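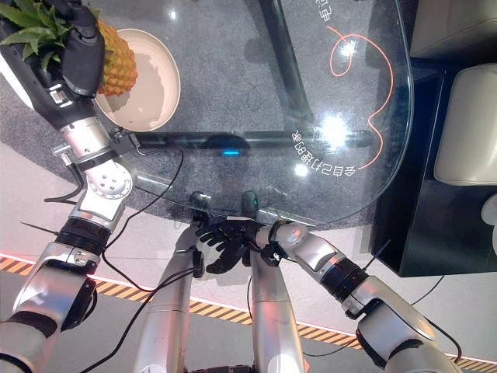
Miroslava Zakharchenko wrote back that the ripeness scores shouldn't be averaged across tasters, and that anyone using the file should go to the `taster` column first. Her scores run low on acid fruit and she knows it. The averages have been taken out of this version.

# Raju fruit tasting notes

Plain-text and CSV notes on fresh fruit bought at shops and market stalls, cut at home and scored for sweetness, acidity, texture and smell. Last updated 2024-05-11.

## Contents

- `tastings.csv` — 2,725 rows, one per piece of fruit per taster
- `shops.csv` — shop codes and suburbs
- `notes/` — longer comments, one text file per fruit
- `CHANGES.md`

## Columns in tastings.csv

| Column | Meaning |
|---|---|
| `fruit` | common name, lower case |
| `variety` | as labelled at the shop, blank if unlabelled |
| `shop` | code from `shops.csv` |
| `days_kept` | whole days between buying and cutting |
| `brix` | refractometer reading, blank for banana and avocado |
| `sweet`, `acid`, `texture`, `smell` | 0 to 10 |
| `taster` | initials |

Rockmelon is recorded as `rockmelon` throughout. Older rows had `cantaloupe` in places and these were changed. Mandarins are all `mandarin`, with the type under `variety`.

## How the tasting is done

Fruit is kept on the bench out of direct sun, never in the fridge, except berries. It's cut just before tasting. For pineapple, take the sample from the middle third, as the base is sweeter than the top and the two ends can differ by 2 points or more on the `sweet` scale. Stone fruit is sampled from the cheek. Rinse with water between pieces.

Brix is read from juice squeezed through a clean tea towel. The Zernden refractometer was replaced by a Zokport one in September. Readings before the change haven't been corrected.

## Known problems

- 70 rows have no shop code. Most are from the Oseck market, where the stalls move.
- `days_kept` means little for apples, which may have been in cold storage for months before sale.
- 45 mango rows were scored by one taster only.
- Smell scores are missing for a stretch of winter when both of us had colds — left blank, don't fill them with zeros.
- Some lychee comments in `notes/` are filed under longan.

## Use

Free to copy and change. Please keep the taster initials with the scores. Corrections are welcome as a pull request against `tastings.csv`; leave the row order alone or the diff is unreadable.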